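Latas, un estante y una mesa que brilla demasiado: una charla sobre ordenar lo pequeño

Gradamau, 2024-08-25

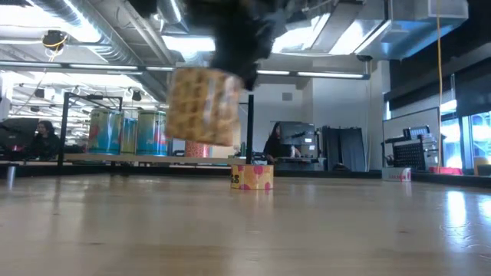 Llegar pronto y que te pongan a trabajar

Yo iba con mi libreta, mis preguntas muy bien pensadas y la idea de sentarme a charlar con un café delante. Pues nada de eso. A los dos minutos de entrar en Gradamau, el taller de orden doméstico del que llevo meses oyendo hablar, ya tenía una lata en cada mano y la fundadora me preguntaba dónde las pondría yo. «Sin pensar», me dijo. «La primera cosa que te salga.» Las puse juntas, una al lado de la otra, y se echó a reír. «Todo el mundo las pone juntas. Luego van a coger la de atrás y tiran la de delante.»

Me pidió que no pusiera su nombre en el artículo (le gusta que se hable del taller y poco más), así que aquí será simplemente ella. Antes de esto trabajó muchos años en un almacén de conservas, y se le nota en la manera de mirar una balda: primero el fondo, después lo alto, y solo al final lo que hay encima.

«En el almacén aprendí que las cosas redondas son las peores», me cuenta. «Una caja se deja apilar, se deja empujar. Una lata rueda, deja huecos entre ella y la vecina, y encima la etiqueta siempre se te queda mirando a la pared. ¿Tú has intentado leer una etiqueta que mira a la pared?» Lo he intentado, sí. Esta misma semana, con los tomates.

La mesa, esa gran presumida

Hablamos de la mesa, claro, porque es lo primero que te llama al entrar: ancha, de madera clara, con sus nudos pequeños y oscuros y un brillo que te devuelve la luz en plena cara. Le pregunto si no es un incordio.

«¡Es un incordio tremendo! La compramos a Skavberg, nos costó 599 euros, y el primer día pensé que la devolvía. Pones algo encima y ves el reflejo alargándose hacia ti. Pero luego le cogí el gusto, porque en una superficie así el desorden canta muchísimo. Dejas tres cosas sueltas y parece que has dejado seis.»

Le digo que en mi casa eso sería una tortura. Ella se encoge de hombros. Me explica que no recomienda a nadie que cambie de mesa para ordenar mejor, que cada cual tiene la encimera que tiene, y que lo único que pide a quien viene al taller es que vacíe primero una superficie entera, la que sea, antes de tocar la despensa. Hay gente que se salta ese paso y acaba ordenando en el suelo del pasillo, con el perro en medio. Lo sé porque esa gente soy yo.

Las altas, al estante

Detrás de la mesa está el mueble de estructura negra con su balda de madera clara, y en ella tres latas altas, las de los lados con el verde amarillento arriba y el azul abajo. La de en medio, azul por arriba y amarillenta por abajo, es más estrecha y está un poco más atrás que las otras. Pregunto si es casualidad.

«Mira, me encanta que me preguntes eso», dice, y se levanta (se levanta todo el rato, la grabación de esta entrevista es mitad voz y mitad pasos). «Si pones tres cosas altas en línea recta, haces una valla. Si la más delgada va hacia atrás, te cabe la mano. Yo tengo las manos grandes, eh, a lo mejor a ti te da igual.» Probé. A mí no me da igual, yo también tengo las manos grandes.

Lo de los colores le interesa bastante menos de lo que yo esperaba. Venía convencida de que me iba a soltar una charla sobre despensas en degradado, de esas que se ven en las redes, y resulta que le aburren muchísimo. «El color te ayuda a encontrar las cosas si ya sabes de qué color son. Mi padre se acordaba de todas sus latas por el dibujo. Yo no, yo me acuerdo de la altura. Entonces ordeno por altura. ¿Que tú te acuerdas por el color? Pues por el color, hija, que es tu casa.»

Las bajas, a mano

Las bajitas son otro cantar. En la mesa hay una redonda y corta, con envoltorio amarillo pálido y círculos rosa magenta, que a mí me pareció monísima y se lo dije. «Las bajas son las que se pierden», me contesta, sin hacer ni caso a mi comentario. «Las metes detrás de una alta y adiós. Por eso en el taller trabajamos con ellas fuera, en la mesa, hasta que sabemos dónde van. Son lo último que se guarda.»

Le pregunto cuál es la pieza más difícil de colocar de todas las que le han llevado y no duda: los recipientes con relieve o con cuadrícula, tipo gofre, en tonos tostados. «Es que tienen tanto dibujo que se comen a todo lo que ponen al lado. Yo los dejo solos. Un sitio con aire alrededor y ya.» Luego matiza que esto es manía suya, que una clienta de Canovholm tiene toda una repisa con cosas de cuadritos y le queda de maravilla.

El cuaderno de las 3.577 latas

Y llegamos al cuaderno, que era en el fondo mi excusa para venir. Desde que abrió el taller, ella apunta cada lata que pasa por sus manos: la altura, si la tapa ajusta bien, qué guardaba y qué guarda ahora. Va por la 3.577. Le pregunto para qué.

«Al principio para saber qué medidas pedirle a Gajewski, que nos corta las baldas. Después ya por vicio, no te voy a mentir. Hay una página entera de abril que es solo té. Vino una señora con una bolsa de deporte llena de latas de té, todas con un poquito dentro, y nos pasamos la tarde oliendo.»

¿Y qué hicieron con tanto té? «Bebérnoslo, ¿qué íbamos a hacer?»

Me deja hojear el cuaderno un buen rato. La letra es minúscula y hay manchas de algo que espero que sea café. En los márgenes va poniendo cosas como «tapa dura» o «suena a hueco, gusta a los niños», y en una página hay dibujada una lata con bigote. Le pido permiso para copiar esa y me dice que ni hablar.

Lo que me llevé a casa

Antes de irme le pido algo práctico para quienes leéis esto y tenéis la despensa como la mía. Se lo piensa. Dice que empecemos por una sola balda y que le demos siete días antes de tocar la siguiente, a ver si la hemos ordenado para nosotros o para enseñarla. Si al cabo de la semana las cosas se han movido de sitio, me aclara, hay que dejarlas donde han acabado, que ellas ya han elegido.

También me dice que mida el hueco antes de comprar nada. Lo repite tres veces, la última ya en la puerta. «Con la cinta, no con los ojos.»

Esa misma noche saqué las legumbres, el cacao y una lata de galletas que guarda de todo menos galletas, y lo puse todo encima de la mesa de la cocina. Mandé lo bajito delante y lo alto atrás, con la más estrecha metida hacia el fondo para que entrara la mano. La lata de galletas sigue fuera, eso sí. He medido el hueco con la cinta y le falta un dedo para entrar.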